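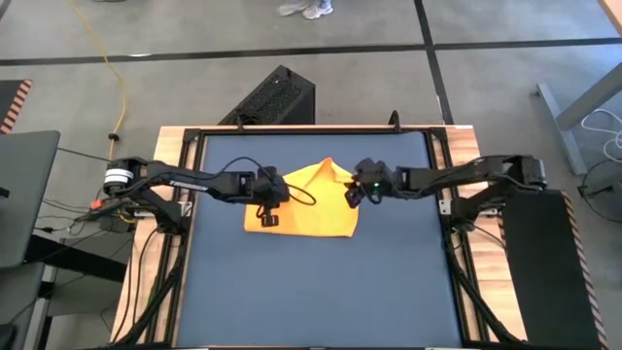
Texto: Kurniawati Kusuma
Publicado el 03/08/2024 en Manuales de taller, Clatomen

4. Doblar, apilar y guardar los paños de microfibra

¡Llegamos a mi capítulo favorito! Si has seguido el apartado 3, ya tienes los paños del juego Clatomen lavados por primera vez y toca darles forma. Un paño bien doblado ofrece varias caras de trabajo, cabe en la mano y se saca del cajón sin arrastrar a los vecinos – parece poca cosa hasta que llevas una semana haciéndolo así y ya no quieres volver al montón.

El juego completo trae 30 paños. Lo que sigue vale para todos los colores, también para los amarillo anaranjado, que son los más gruesos y los que más guerra dan en el último pliegue.

4.1 Antes de empezar

Necesitas una superficie lisa y sin migas, polvo ni virutas. Una mesa de trabajo con tapete va de maravilla, sobre todo si el tapete es oscuro, porque así se ven enseguida las pelusas que suelta el paño nuevo. Pasa la mano por encima antes de poner nada.

Comprueba que el paño está seco del todo, también en las costuras. Si lo notas fresco al tacto, devuélvelo al tendedero un rato más.

PRECAUCIÓN: no dobles ni guardes paños que hayan tocado disolventes, aceites secantes o cera. Van al recipiente metálico con tapa que se describe en el apartado 6.

4.2 Pliegue básico

1. Deja el paño sobre la mesa con la etiqueta hacia abajo. Si cae arrugado no pasa nada, todos caen arrugados.

2. Busca el borde más recto y colócalo hacia ti. Será tu línea de referencia durante todo el proceso, así que dedícale un momento.

3. Sujeta una esquina del lado contrario y levántala. La tela formará un pico; deja que suba hasta que desaparezcan las arrugas grandes y bájala despacio hacia fuera.

4. Repite con la otra esquina y alisa desde el centro hacia los lados con la palma abierta.

5. Lleva el borde lejano hasta el borde de referencia. Haz coincidir primero las esquinas y después el resto.

6. Dobla otra vez en el mismo sentido. Te quedará una tira larga y baja, con el lomo redondeado.

7. Presiona los dos extremos a la vez y cuenta hasta tres. ¡Aquí está el truco! La microfibra es mullida y tiende a abrirse; si aprietas solo por un lado, el otro se te levanta.

Nota: si una esquina sobresale un poco, métela hacia dentro con un dedo y sigue. Con los lavados los bordes se deforman y llega un punto en que no hay manera de que casen las cuatro.

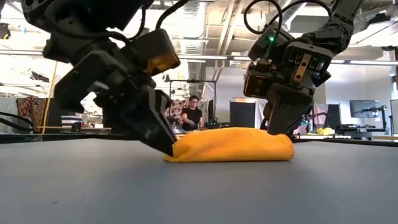
4.3 Segundo pliegue, para cajón

La tira está muy bien para tenerla a mano en el banco, pero en un cajón ocupa demasiado largo. Para guardarla:

1. Gira la tira de modo que el lomo quede a tu izquierda.

2. Dobla un tercio hacia el centro.

3. Dobla el otro tercio por encima. El paquete debería sostenerse de canto él solo; si se cae, vuelve al paso 7 del pliegue básico y aprieta con más ganas.

4. Colócalo en el organizador Rinix con el lomo hacia arriba.

El organizador mide 55 cm de fondo y admite una fila entera por color. Yo pongo delante los de uso diario y al fondo los reservados para cristal, pero en el taller de Tatulmont lo hacen al revés y también les funciona. Lo que sí recomiendo con entusiasmo es meterlos de pie, como libros: se ve todo de un vistazo y se gastan por igual.

PRECAUCIÓN: no llenes la fila a presión. Tiene que entrar un dedo entre el último paño y la pared del organizador.

4.4 Cuando el paño se resiste

El paño se abre solo. Casi siempre lleva suavizante encima. Lávalo de nuevo con 2.000 ml de agua templada y un tapón de jabón Sarkar neutro, a mano, y aclara hasta que no haga espuma.

El paño sale rígido o acartonado. Revisa el centrifugado: 1.000 rpm es el máximo para este juego. Sacúdelo con fuerza un par de veces antes de doblarlo, suele bastar.

El borde se deshilacha. Corta el hilo suelto con tijera, nunca tires de él. Si el borde se ha quedado irregular, úsalo como borde lejano en el paso 5 y deja el más recto como referencia.

Quedan pelusas en la mesa. Es normal en los primeros lavados. Recógelas con un paño ya usado, ligeramente húmedo, antes de doblar el siguiente.

4.5 Revisión de temporada

Una vez al año, mejor en octubre, cuando se hace el cambio de cajones, saca toda la fila y desdobla los paños uno a uno. Aparta los que tengan zonas ásperas: ya no sirven para superficies delicadas, aunque les queda mucha vida limpiando ruedas, herramientas o suelos. Márcalos con un corte pequeño en una esquina y guárdalos en otra caja – mezclarlos con los buenos es la forma más rápida de rayar un barniz.

Los demás se vuelven a doblar marcando los pliegues por otro sitio. El recuento y la reposición por colores están en el apartado 5.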